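Step 3. Lay out your buttons before you wire anything

I know, I know, you want to get to the screwdriver. So did I the first time I put together a Madby control box, and I ended up with the stop button where the start button should be and had to pull the whole thing apart again. Give yourself a few minutes for this step.

You'll need two trays. One holds the switches, the other catches the tiny stuff (mine is a metal one with a black lining, and I like it because it has a rim). A plain table with some elbow room is fine. Mine is scratched up and gray in the middle and works great.

1. Take the switches out of their bags and put them in the first tray. Leave the caps on for now.

2. Line them up in the order they'll sit in the box. I run mine along the top edge of the tray and then down the left side, so it makes an L and I still have space to get my fingers in.

3. Put the yellow mushroom cap at the far right end of the top row. Red and green go next to each other on the left side, red first.

4. The clear square one goes at the bottom of the left side. It's the last one you'll wire, so it's nice to have it out of the way!

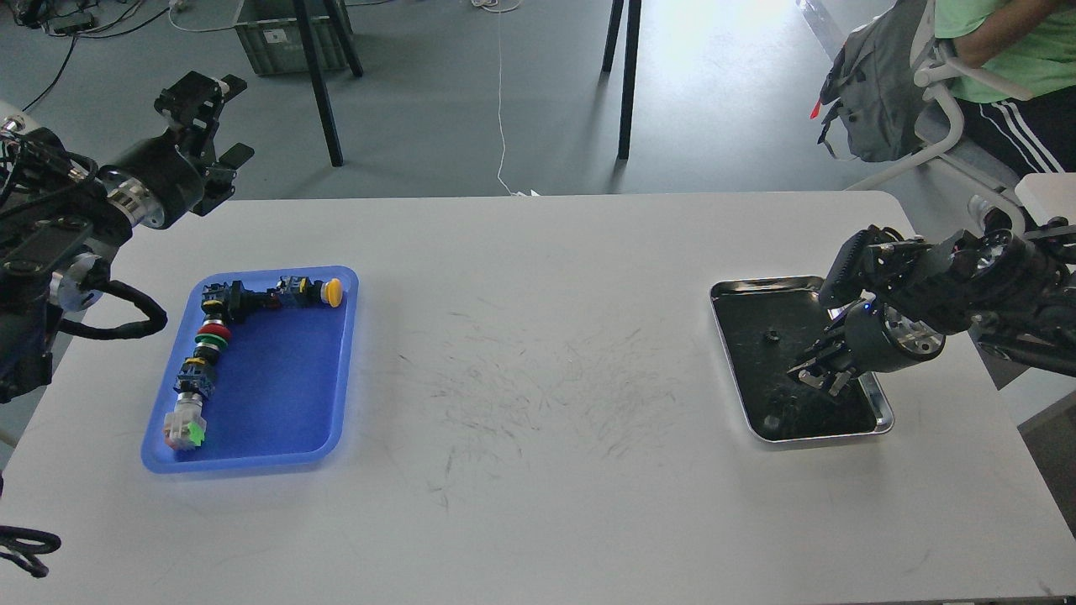
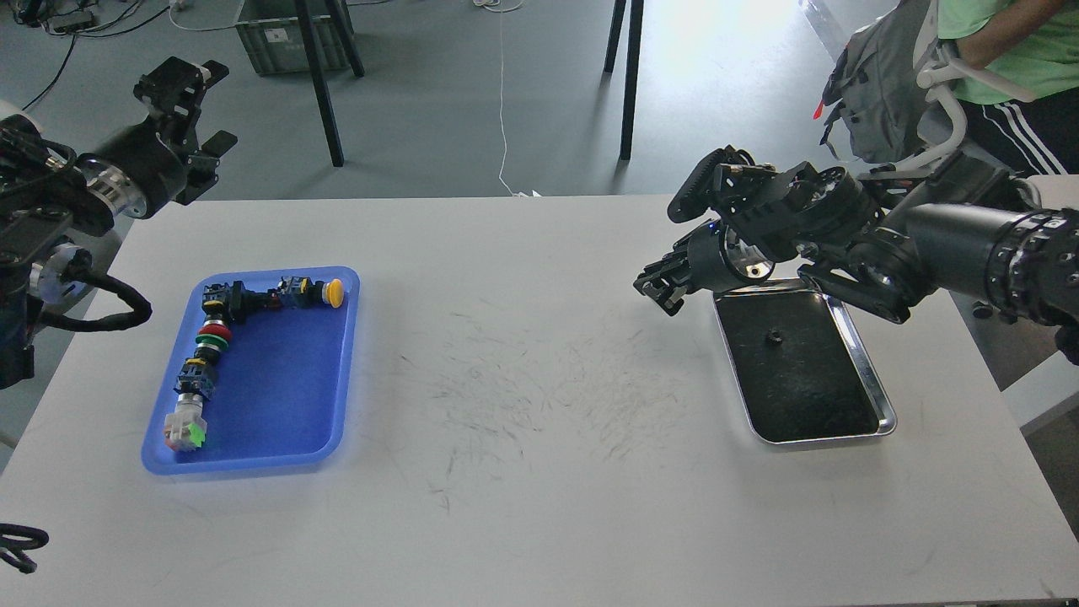
Switch layout

5. Check your row against the label sheet that came with the Tesalia kit. Read it from the yellow cap and work your way around the corner and down. If a color is out of order, swap it now while it's easy.

6. Drop small loose pieces in the second tray as you go. Please don't skip this. I once spent a whole evening on my hands and knees looking for one little nut.

Note: The Stivska kit has 8 switches, so the L gets longer. Start a second row if you run out of tray, and keep reading in the same direction.

Caution: Nothing in this step should be connected to power. If you're swapping switches in an old box, unplug it first and leave it unplugged until you've finished Step 7.

7. Now cut your wires. I use pieces about 300 mm long, which looks like way too much until you try to close the lid with short ones (ask me how I know). Put them beside the tray, one bundle per switch.

When the row matches the sheet, go on to Step 4, Mounting the switches in the lid.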